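I've been selling my own music for long enough to have a cupboard full of unsold T-shirts, so when I say this is the bit of merch I'm proudest of, I do mean it. It's the lathe-cut edition of *Emberg*, the record I put out as Dorkent, and it's finally on the shop page after far too much fiddling with sleeves.

## Emberg – lathe-cut 10-inch, edition of 300

If you've not bought a lathe cut before, each one is cut in real time, one after another, so if a side lasts 19 minutes then somebody has sat there for 19 minutes while it happened. You can't hurry it. Mine were done by Ye-rin Ryu, who put up with me changing the running order after the test cut (sorry again, Ye-rin!) and talked me out of putting the loudest song last on side A, where the grooves get tight and everything starts to sound a bit fizzy.

The songs are the same ones you can stream, but the mix is different. I pulled the bass in to the middle, took a bit of the hiss off the vocals and left longer gaps. "Cirberg" has its proper ending back, the one with the organ holding on and on, which I'd faded early on the digital version and regretted by the Saturday after it came out.

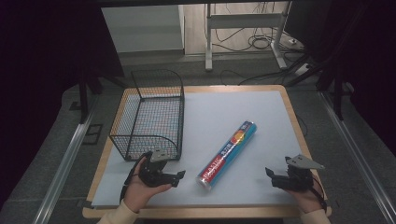 Side B is the one I'd play you first. It opens with "Ateş", which began as a voice memo and still has the voice memo in it, right at the bottom – you'll hear it best on headphones. Sayaka Sasaki plays the clarinet on that and on the closing track. We only had 2 takes before she had to go for her train and I used the first.

**What you get**

- One 10-inch clear record, 33 rpm, cut on both sides
- Card sleeve with a stamped front, numbered on the back in pencil
- Lyric sheet, folded once
- Download code for the vinyl mix *and* the streaming mix

Please don't expect it to sound like a pressed record. There's more surface noise, mostly in the quiet bits, and I like it but you may not. It plays fine on any normal deck with a stylus in decent nick. I'd keep it away from those little suitcase players if you can, as the heavy arm wears the groove down quicker.

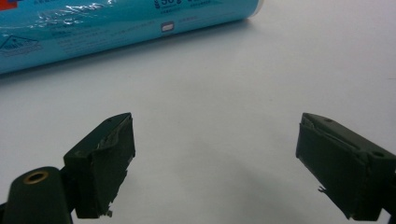 Rokeya Liyanage wrote in to say that hers skipped twice on "Cirberg" until she set the tracking weight properly, and that it has played straight through ever since. She also thinks the organ ending is too long. I've been told this by several people now and it's staying.

## Postage and all that

Orders go out on Saturday mornings, in a stiff mailer with the record outside the sleeve so the seams don't split. If yours turns up cracked, send me a photo and I'll swap it. I can't do refunds on surface noise, for the reasons above.

There won't be a second run. The digital album stays up for as long as I remember to pay for the website, and the shirts are still going cheap if you'd like to help me with that cupboard (mostly smalls, I'm afraid). Add one to your basket with the record and the postage stays the same.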